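Household tidying by machine

Household tidying is the group of chores in which loose objects are picked up, sorted and put back in a place, for example in a box, on a shelf or in a drawer. In robotics it is treated as a separate problem from cleaning, which deals with surfaces. Robots that vacuum floors have been sold for many years, but as yet no machine can tidy an ordinary bedroom without help. 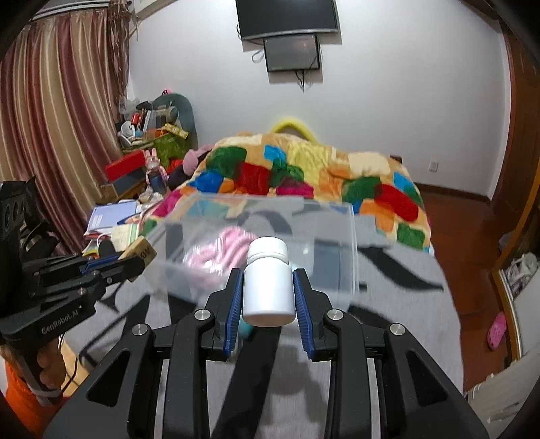
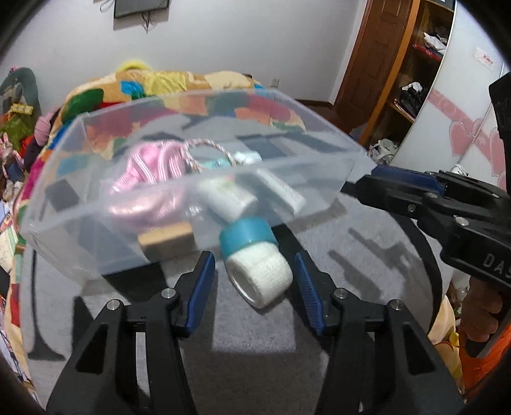 Bedroom storage with hand-held grippers: a white bottle between two finger pads (first picture) and a clear plastic box of small items, lifted and tilted (second picture).

Difficulties

Small objects in a home have very different shapes and weights. A bottle with a screw cap is among the easier ones, as it is stiff and can be held from two sides. Cloth, cord and soft toys change their form when they are touched, and a machine must look again after each movement. Clear plastic is a known difficulty for depth sensors, which often see through the wall of a box or measure its edge in the wrong place.

A full box brings one more problem. The items inside can slide when the box is tilted, so its balance changes during the lift. People correct this with the second hand almost without thinking. For a machine, the two arms must share the load and agree on the timing.

Learning from people

One common method is to let a person do the chore with hand-held grippers similar to those of a robot. The movements are recorded and used for training. The person decides what to pick up first and how hard to press, and the robot later tries to repeat such decisions in other rooms. The method is cheaper than driving a robot from a distance, but the recordings do not contain everything that a human hand would feel.

Trials

The Prosel trial, carried out by the firm Clernico in a furnished apartment in Atmont, used 412 recorded sessions of box packing. The robot was then given 148 objects which it had not met before, and it placed 386 of 412 attempts - most objects were tried more than once - inside the box. Closing the lid was left to a person. In a later test at Pugh the same machine needed help with 5 objects, all of them made of cloth.

See also

Bimanual manipulation
Domestic robot
Grasp planning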